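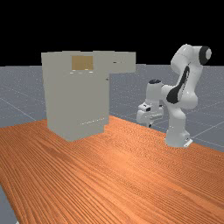 Tablero de madera en tono anaranjado, con la veta larga y fina.

Aceite para mesas Nandley
Fabricado por Brelero
Ficha actualizada el 28/06/2007

Nandley es un aceite espeso, color miel, para mesas de comedor, bancos de trabajo, mostradores y cualquier superficie de madera que se use todos los días. Lo tenemos en la tienda desde un mes de diciembre bastante frío en que Aurelio Zavala apareció con una lata abierta y un trapo, se puso a frotar el mostrador viejo y nos dejó a todos mirando. ¡Qué color sacó aquel pino! Llevaba años gris.

Lo que más nos gusta es que respeta la madera. El barniz hace una capa encima y, cuando se raya, hay que lijar la mesa entera. El aceite entra en el poro, se queda ahí y, si un día alguien arrastra una maceta de barro, se repasa ese trozo y listo (bueno, casi listo, hay que esperar a que seque). El tacto sigue siendo de madera: se nota la veta con la yema de los dedos, sobre todo en roble y en fresno.

Composición: aceite de linaza cocido, aceite de tung y una parte pequeña de cera de carnaúba. Sin colorantes. Huele a linaza los primeros días, un olor que a Montserrat Bautista le encanta y que a su hija le parece de taller de bicicletas.

Presentación
Lata de medio litro o de litro, con tapa a presión. También la garrafa para carpinterías, por encargo.

Acabado
Satinado suave con dos manos. Con tres sube un poco el brillo y la superficie aguanta mejor los vasos.

Maderas
Roble, fresno, haya, nogal, pino, abeto, cerezo. En teca e iroko conviene desengrasar antes con alcohol. En tableros con chapa fina también sirve, pero lijen con muchísima calma.
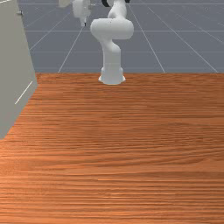
Una mesa ancha, vista hacia el borde del fondo.

Cómo se aplica

Quiten la cera o el barniz que haya. Lija de grano medio, luego fina, siempre a favor de la veta. Aspiren el polvo y pasen un paño apenas húmedo. Dejen secar.

Remuevan la lata despacio con un palo, hasta el fondo, que la cera se asienta. Se extiende poca cantidad con un trapo de algodón sin pelusa, en el sentido de la veta, tramo a tramo. A los quince minutos se retira todo lo que la madera no se haya bebido. Este paso es el importante de verdad: el sobrante que se queda encima se pone pegajoso y atrapa hasta la última mota de polvo del cuarto.

Entre mano y mano, un día entero. La segunda entra mucho menos que la primera, no se asusten si sobra lata.

Los trapos empapados pueden arder solos si se dejan hechos una bola. Extiéndanlos al aire libre hasta que estén tiesos, o métanlos en un cubo de metal con agua y tapa. Esto vale para cualquier aceite de linaza, el nuestro incluido.

Consejos para tableros grandes

Una mesa grande se hace mucho mejor entre dos personas, una extendiendo y otra retirando. Si están solos, trabajen por franjas completas de punta a punta, sin parar a media franja, o quedará una marca en el empalme. Berenice Solís, que restaura muebles en Rosales, empieza siempre por la cara de abajo; así prueba el color donde no se ve y de paso protege el tablero por los dos lados, que se curva menos cuando cambia la humedad.

Y no se olviden de los cantos ni de las testas. La testa chupa una barbaridad, denle una pasada extra. 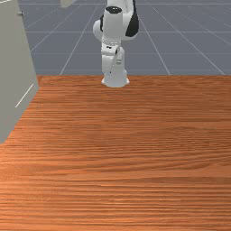
Superficie de madera amplia. Los tonos cambian mucho según la luz de cada cuarto.

Rendimiento

Depende de lo seca que esté la madera y de lo fino que se haya lijado. Con el medio litro se cubren 4 metros cuadrados a dos manos en roble lijado fino. En pino viejo, bastante menos. Pregunten antes de comprar, nos traen las medidas y hacemos la cuenta juntos.

Mantenimiento

Agua tibia con una gota de jabón neutro, bien escurrido, y secar enseguida. Nada de amoniaco ni de estropajos verdes. Cuando el agua deje de hacer perlas sobre la mesa, toca otra mano ligera. En una cocina con niños suele pasar al año; en un comedor de los que se abren los domingos puede tardar mucho más.
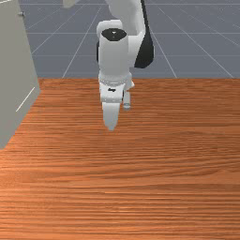
Las manchas de vino, si se cogen a tiempo, salen con el mismo jabón. Las negras de hierro (la sartén mojada sobre el roble, un clásico) piden ácido oxálico, guantes y paciencia, y después aceitar de nuevo. Maricruz Cortés recuperó así la mesa de su abuela y nos trajo el antes y el después en un sobre. ¡Preciosa!

Productos que van bien con este

Jabón Nititz para madera aceitada, en botella o en pastilla.
Lijas en pliego, grano medio y fino.
Trapo de algodón lavado, por paquetes.

Precio de la garrafa para carpinterías: 99 euros. Para los demás formatos, consulten en el mostrador, el mismo que aceitó Aurelio.

Encargos y dudas sobre maderas raras: Araceli Meléndez, por las mañanas.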